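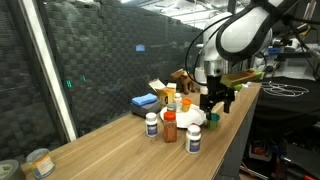

Leave the table alone, Joana Garcia wrote to me after my last column, because a table with things on it is a table people use. I have been turning that over all week, usually while standing at my own table wondering where to put down my coffee.

Opinion > Home Life > Kitchen

Monday, May 12, 2025
By the Home Life desk
42 comments | 210 shares

I do see her point, and I love her for making it so firmly. Pill bottles stay out so that they get taken. A spice jar with a bright orange cap stays out because supper is coming and it will only be wanted again. A plate, a crumpled paper or napkin, a little green cup, a box with its flap still folded back: I could defend every one of them, and most evenings I do.

But I was raised by a woman who cleared the table before she sat down at it, and some of that has stuck (my sister says all of it). My own feeling is that the pills and the spice ought to live apart, if only by a shelf. In November I gave the medicines the cupboard over the kettle, and I have missed them there on seven mornings, so Joana may write again and crow.

The plate can stay until bedtime. I would still close the box.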